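Cómo probar el kit Hellwig de manipulación antes de pagarlo

El kit de Hellwig para humanoides cuesta 4000 euros y promete «autonomía doméstica desde el primer día». Llevamos 17 sesiones con él y la promesa me sigue pareciendo generosa. Si el distribuidor os deja una unidad en préstamo, dedicadle una mañana entera y seguid estos pasos. La demo comercial no sirve para decidir.

1. Elegid un mueble corriente, con puerta de bisagras, y dejad encima un par de objetos que el vendedor no haya visto antes. Los cubos de espuma del maletín se agarran con cualquier cosa.

2. Actualizad el firmware y anotad la versión. La nuestra era la 1087; con la anterior, la calibración de muñeca se perdía al reiniciar.

3. Calibrad los dos brazos, aunque el manual diga que basta con el que vais a usar.

4. Abrid la puerta a mano y colocad el robot de pie junto al mueble. Pedidle que lleve la pinza derecha hasta un objeto de la tapa y que se detenga al tocarlo.

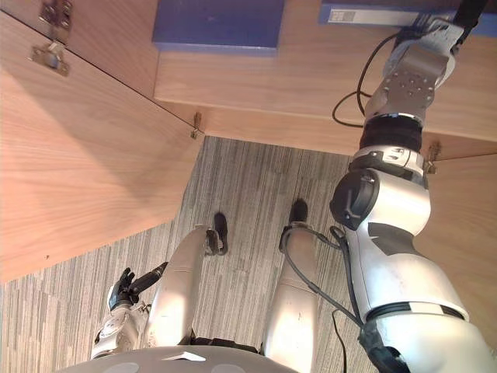 ¿Se puede usar el kit sin la suscripción de Hellwig?

Las funciones básicas de agarre y parada arrancan sin ella, pero el registro de fuerzas se bloquea a los 8 días. Pedid por escrito qué queda activo después.

5. Repetid el movimiento con la puerta a medio cerrar. Es donde más intentos fallidos apuntamos, y el folleto ni lo menciona.

6. Revisad los cables del brazo en cada postura. Si alguno se tensa o puede engancharse en el canto del mueble, parad y recolocadlo antes de seguir.

7. Exportad el registro y comparadlo con vuestras notas. El programa marca como «completado» cualquier contacto, incluso cuando el objeto no se levanta. Riku Noguchi escribió a soporte por esto en octubre y le contestaron con un enlace al mismo manual.

Si tras la prueba seguís interesados, pedid también presupuesto a Drosetti. Su pinza es más lenta, pero el registro distingue entre tocar y agarrar, y para nuestro trabajo eso pesa más que la velocidad.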